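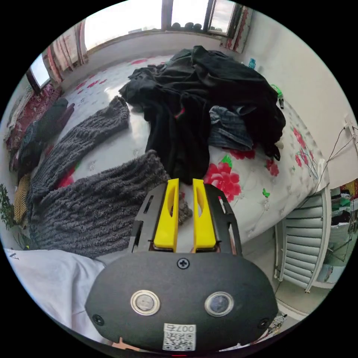 Vol. 4, No. 34

Hamada Fabric Care Labels – read me first

A table of 1508 care labels, typed in from clothes and bedding sold under the Furnach and Ritex names. Last changed Nov 18, 2018.

What's in it
One row per label: fibre, colour as printed, wash setting, drying advice. Blank means the label was blank. It does not mean the maker had no opinion.

How far to trust it
Not very. Labels say what the maker wants to be blamed for, and "dry clean only" often looks like plain caution. We washed 40 of the wool blends at the setting the label forbids and most came out fine, but that is a small batch and one machine.

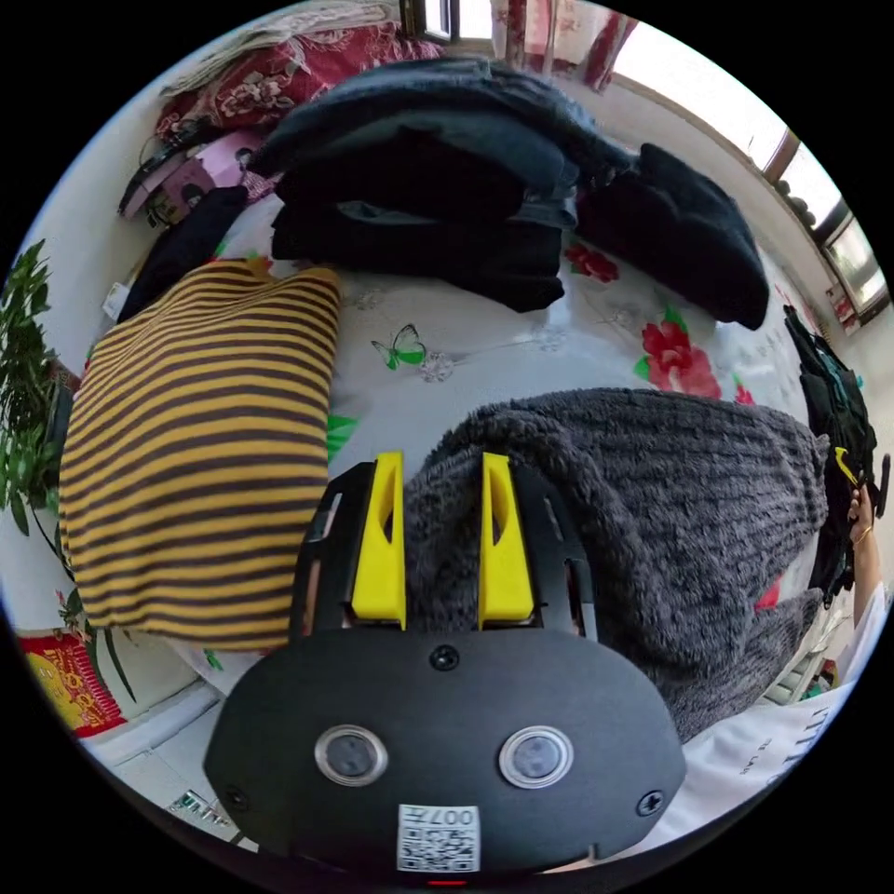
The fibre column is worse. Ritex changed its wording in January and the old and new terms don't match up – we left both in. Anyone who merges them should say so.

Known problems
Shrinkage figures are the maker's own. Four rows have a wash setting and no fibre. The Nellovach import script drops the second line of long labels, so check those by hand.

Licence
Free to use. Please don't cite it as proof that a jumper is safe to wash.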